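Tamix releases second edition of reading guide on economics and brand criticism

08/08/2026

Tamix has released the second edition of its reading guide to economic theory and the criticism of brands. The guide is intended for adult reading groups, public libraries and readers who study alone. It replaces the first edition, which will be withdrawn from the catalogue in October.

The new edition contains 17 chapters. Each chapter sets a passage from an economics text beside a passage from a work on advertising, labour or consumer behaviour. The two are followed by a glossary, a list of further reading and a note on the translation used. Passages are numbered in the margin so that members of a group working from different printings can find the same line.

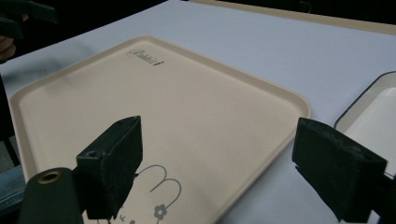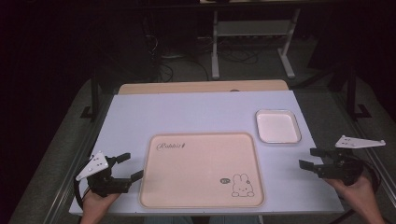 Reading time: 2 minutes

Three chapters are new. The first deals with price as a signal and with the limits of that account. The second covers trademarks and the value recorded for them on a balance sheet. The third compares definitions of choice used by economists with those used by critics of retail chains. The chapter on sponsorship has been shortened, and its tables have been moved to an appendix.

The bibliography has been revised and now lists 34 titles, sorted by subject and then by year of first publication. Titles that are out of print are marked with a dagger. Page references have been checked against the editions named in the list.

Typesetting was carried out by Bratov. The index was compiled by Nomura and uses separate entries for authors, terms and cited works. Plorkow will handle distribution to libraries and independent bookshops. The initial print run is up to 4000 copies.

The guide is available in paperback and as a digital file. Both formats have the same pagination. Libraries holding the first edition may order the second through their usual supplier. A sheet of corrections to the first edition can be requested from Tamix free of charge.

Review copies are available to newspapers, journals and course organizers on written request to the Tamix publicity office.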